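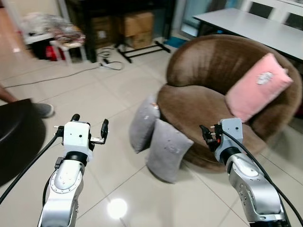
The big round brown armchair, with the pink cushion up top and the two greys waiting on the floor.

Home | Interiors | Gardens | Food | Shopping | Subscribe

Filed under: Living Rooms, Comfort Zone

Three cushions and one very large chair

I have a weakness for a chair you can get lost in. I don't mean a smart chair with slim legs that makes you sit up and ask for a coaster, I mean the other sort, the ones like a soup bowl, where you go in sideways with a book and come out at teatime with a dead foot. So when I finally gave in and went for a round one in brown plush (with arms so wide you could serve lunch off them) I assumed my work was done. Chair in, kettle on.

Then came the cushions, and that was the rest of July gone.

A round chair is a funny thing to dress. On a sofa you've got corners, and corners do half the job for you: one cushion in each, give them a thump, go and do something else. A bowl has no corners at all. Put a square cushion bang in the middle of the back and it slides down until it's sitting where you wanted to sit. Put two side by side and they lean in on each other like people on the last train. I must have tried every arrangement going, and at one point I had all three in there and no room for me, which my sister-in-law thought was hilarious.

What I've settled on (for now!) is the pink one, on its own, tipped into the right-hand side so it rests on the back and the arm at the same time. It's a rectangle, and I'd say go for a rectangle every time with this shape of chair. The long edge gives your elbow something to do and it fills the curve without stuffing it. There's a small white printed design up near one corner, and I like that it's small. I had a cushion once with an entire cockatoo on it and I felt watched.

Pink on brown was a gamble, I'll admit. I grew up with a brown three-piece suite and swore I'd never go back, and for years I bought everything in oatmeal. But a soft brown with pink is a lovely warm thing, a bit like Neapolitan ice cream with the vanilla eaten out, and I've stopped apologising for it to visitors. If you're nervous, do what I did and borrow a jumper in the colour you fancy, fold it up and leave it on the chair for a weekend. You'll know by the second morning.

Now, the greys. I've a pair of them, a pale heathery grey, the colour of school socks after a few terms, and they live on the floor. They stand up against the front of the chair, one leaning a bit in front of the other, and I know there are readers who'll be itching to pick them up. Leave them! Floor cushions are the most useful thing in my sitting room. They're a footrest in the evening, they're a seat for whoever has lost the argument over the sofa, and they go behind my back when I'm wrapping presents. My only rule is that they have to be plain. A pattern on the floor looks like something you've dropped.

I did toy with a proper footstool. The one I fell for was in the Gumton showroom, a fat little drum on castors, and I went back to visit it twice. But a stool is always a stool and it's always in the way of the hoover, whereas a cushion can be kicked under the table when the door goes.

A few things I've picked up along the way, in no sensible order. Plush shows every stroke, so run your hand over it in one direction before people come round. Turn floor cushions often, as the side facing the room gets grubby first. Check for a zip before you pay, and put it at the bottom. And leave a good bit of bare floor in front of a round chair, more than you think, as it looks miserable squashed up to a coffee table.

I've still got my eye on a throw for winter, something chunky, maybe mustard. My other half says the chair is finished. We'll see about that.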